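Wundska Cell: Wrist Camera and Gripper Setup

Maintenance gallery. Text by Ragnheiður Brøndum, setup by Segundo Usuga and Þórey Snorradóttir. Last revised November 13, 2025.

This page covers the wrist camera and two-finger gripper on the Wundska cell, both on the physical arm and in the simulated copy that runs beside it. The two are kept in step. When a part moves on the arm, the same part moves in the model, and the model is rendered again before anyone runs a program on it. The page is meant for people who already have access to the cell and need to know how it is currently configured.

Background to the current setup

The gripper was rebuilt in September after the left finger developed play at its mounting screws. Segundo replaced both fingers as a pair, as the Fogh spares kit supplies them, and put the old set in the drawer marked for inspection. The wrist camera came off during the same job and went back on with a new bracket from Tullen. The bracket holds the camera closer to the gripper body than the old one did. Every camera offset stored before the rebuild is void.

Configuration as left

Gripper: parallel, two fingers, one replaceable pad per finger.
Camera: wrist mounted, fixed focus, looking out past the gripper body.
Controller profile: Zoltosa 264.
Camera exposure on the physical arm: locked. Do not switch it to automatic to get past a dark part.
Closing force: 40 percent of range for wood, 10 percent for anything thin walled.
Pad inspection: every 900 cycles, or after any collision stop.

Notes on the fingers

The fingers are keyed and fit only one way round, but the pads will fit either way. Check that the chamfer faces the tip before tightening. Tighten the screws in two passes with the gripper open, then close it on the setting block and check both pads for even contact. A pad that touches at one corner first will walk a curved part sideways as it closes - this was the fault reported in August as a "vision error," and the vision system had nothing to do with it.

Clean pads with a dry cloth. Solvent leaves a film that takes several cycles to wear off and makes grip tests unreliable in the meantime.

Notes on the camera

The new bracket puts the gripper body across the bottom of the camera image. The detection mask has been redrawn to match. If the mask is lost after a profile reload, copy it from the reference folder and do not redraw it by eye. Iñaki Cifuentes keeps the current version and the one before it.

After any work on the bracket, run the fixed-target routine from the home position, then repeat it from the low approach. A result that passes at home and fails low usually means a loose bracket screw. Check the cable too - it can pull on the connector when the wrist turns past its normal range.

Gallery: simulated wrist view 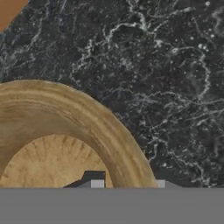

Simulated wrist camera, close approach to a wooden bowl on dark marble. The fingers straddle the right wall of the bowl, and the gray gripper body fills the bottom of the view.

The rim grasp is the test case for bracket position. It brings the gripper body, both pads and a curved edge into view together, so an offset error is easy to see when the render is laid over the matching view from the arm. Compare the finger edges first and the part second.

Open items

Second Tullen bracket to be ordered as a spare.
Cable clip at the wrist to be moved outward by one hole. The model needs the same change.
Old finger set awaiting inspection by Vilhjálmur Hauksdóttir.
Profile 264 to be write protected once the low approach check has been repeated.

Changes to this page go through Ragnheiður. Pad changes are entered in the cell log and are not listed here.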